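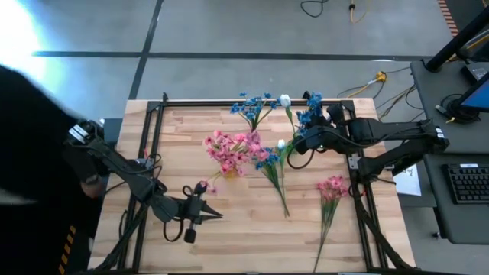
pink in the amber vase, blue ones still out on the table

halina_w
Ok need opinions fast. Artificial flowers, doing centerpieces for my cousins dinner. Pink bunch is in the little amber-yellow vase and I like it. The blue I can't decide. Same vase? Separate? Leave them out completely?

Tabletop is light wood with the striped grain so whatever goes on it has to not fight with that.

tarnerlane
Separate. That pink is already dense, you can barely see the vase under it. Stuff blue in there too and it's a cabbage.

Dayana Espinoza
Disagree, sorry. Pink by itself reads like a gift shop. Pull a few pink out, put a few blue in, done. And the amber is nice, let it show!

tarnerlane
pulling stems out of a bunch that works - why

Dayana Espinoza
Because you can't see the vase?? You said it yourself.

gresteo43
What are the stems, wire or plain plastic? If wire bend the outside ones down over the rim before you touch anything else. I do 7 stems max in a small neck. Any more and mine tips.

halina_w
Wire inside I think. They bend and stay bent. Haven't tipped yet but I havent bumped it either lol

gresteo43
Put gravel in the bottom. 300 grams or so, dry. Aquarium stuff is fine

mossy_lau
Floral foam is better than gravel imo. Gravel shifts, stems spin around, you end up redoing it every time somebody moves the table.

gresteo43
Foam crumbles in a narrow neck and you never get it out. Had one from January I just threw away, vase and all.

mossy_lau
then you're cutting it too big. Cut it smaller than the opening, dont jam it

halina_w
Going gravel, I have some already. Still stuck on the blue tho

Dayana Espinoza
Try mine for five minutes and step back. If it's ugly put it back how it was, they're fake, they don't care.

tarnerlane
Low dish for the blue, off to one side. Final answer from me.

halina_w
Don't own a low dish. Will try a soup bowl - back later w/ results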